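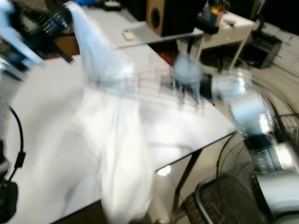

Linen cupboard notes, second go. First lot got lost when the laptop died so this is from memory plus the back of an envelope. Mostly sheets and tablecloths, some kitchen stuff at the end that didn't fit anywhere else.

## Washing whites

Wash whites with whites. Cream is not white. Pale gray is definitely not white.

Don't stuff the drum. You should be able to get your arm in over the top of the load. If you can't, take a sheet out and do it tomorrow.

Half the detergent it says on the box, unless the water's very hard. Towels that feel like cardboard usually have old soap in them — run them again with no detergent at all and a cup of plain white vinegar in the rinse. Never vinegar and bleach together, not the same load, not the same bucket.

Button up duvet covers before they go in. Otherwise you open the door and every pillowcase and sock is inside the cover in one wet lump.

Fabric softener: skip it on towels and dishcloths. They stop soaking anything up.

## Stains, quick list

- **Red wine** — blot, cold water from the back of the cloth, then dish soap. Salt is fine if it's all you have at the table but get it rinsed out the same evening.
- **Candle wax** — freezer, then crack it off, then brown paper and a warm iron. Keep moving the paper.
- **Gravy** — dish soap straight on it, dry, before any water. Rub in with a thumb. Leave 9 minutes (I set the timer for 9 one time by accident and it's been 9 ever since).
- **Coffee, tea** — cold water right away. If it's dried, overnight soak in oxygen bleach.
- **Rust** — lemon juice and salt, out in the sun. Slow. Might take a few goes.
- **Blood** — cold. Cold cold cold. Hot water sets it for good.
- **Turmeric** — wash it, then hang it in sun. Whatever's left after that is yours to keep.

Check the spot before the dryer. Every time. Dryer cooks it in.

## Drying

Shake things out hard before they go up. Two good snaps. Takes half the creases out and it's free.

Tablecloths: fold over the line by a third, not in half, so the crease isn't down the middle of the table later. Pillowcases hang from the closed end. Shirts from the hem, never the shoulders, unless you like little ears.

Indoors in December we use the folding rack in the spare room with the door shut and the window on the latch. A fan on low pointed at the bottom of the rack does more than the radiator. Leave gaps. A rack with everything doubled up takes two days and smells like a basement.

Line going saggy? Don't retie it. Put a tensioner on, the little Trutik ones with the thumb screw are ok, mine's been out in all weather and only squeaks a bit.

## Hooks and things to hang things on

Plastic lasts longer if you bring it in. Sun makes it brittle, then it snaps with a wet bath towel on it and the towel's in the mud. Squeeze test in spring — if it creaks or shows white lines where it bends, bin it.

Bright colors for anything that lives outside. Green ones vanish in the grass and the mower finds them.
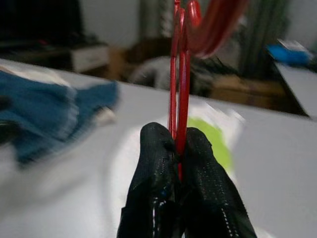

*Thin red plastic, easy to spot.*

Metal ones: check for rust before they go near anything white. Bit of clear nail polish over a bare spot will hold for a season.

If stuff slides along the rail, wind a rubber band on either side of where you want it to stay. Looks terrible, works.

Adhesive hooks — wipe the wall with rubbing alcohol first, let it dry, press for a full minute, then leave it empty overnight. Everybody skips the overnight. Then they write in to say the hook is junk.

## Ironing (if you must)

Iron damp. Not dry with steam, damp. Take it off the line a little early, roll it up, leave it in a plastic bag for an hour.

Big tablecloth: put a chair on the far side of the board and let the done part pile on that insted of the floor. Or skip the board and use the table itself with a thick blanket and an old sheet on top. Much faster. Not on a varnished table though, the heat goes through, ask me how I know.

Embroidery face down on a towel.

Starch: Zondov powder is the one my aunt used, I just buy the spray. Spray, wait a bit, then iron. If you go in right away it flakes and sticks to the plate.

Dirty iron plate — baking soda paste on a COLD iron, wipe, wipe again with a damp rag, then run it over something you don't love before it touches a good shirt.

## Folding and putting away

Viorica Vidmar's trick for sets: fold the fitted sheet and the flat sheet, put both inside one of their own pillowcases, stack like books. I resisted this for years. It's better. You pull out one bundle and you've got the bed.

Fitted sheets, corners inside corners, fold in the ragged edge, roll if you've lost patience.

Good tablecloths get rolled on a cardboard tube with acid free tissue. Fabric shops give the tubes away, the Bouchard one on Ernwood keeps a bin of them by the back door. If you have to fold, refold along different lines a couple times a year or the creases go yellow and then they split.

Nothing goes in the cupboard even slightly damp. Feel the hems, they're last to dry.

Clean sets to the bottom of the pile, take from the top. Otherwise you wear out the same pair and the others just sit there.

Lavender bags need a squeeze now and then. When squeezing stops working, new lavender. Cedar blocks, light sandpaper.

## Odds and ends

Dishcloths: boil in a big pot, spoon of washing soda, ten minutes. Not an aluminum pot, soda turns it black.

Musty tea towels in a hurry — do NOT dry them in the oven. I know someone who did, oven at 200, door open, "just for a minute". Also lost the oven mitt.

Old sheets make the best dust sheets. Old towels cut in squares make the best rags, run a zigzag round the edge or you'll have fluff in everything. Write what size the sheet is on the hem in laundry marker, tiny, near the label. Saves unfolding three of them to find the double.

Cord for the line: ours is from tip 326 in the old binder, plastic coated with a steel core, wiped down with a wet rag before the first wash of spring. You'd be amazed at what comes off it. Black.

More on mattress covers when I find the other envelop.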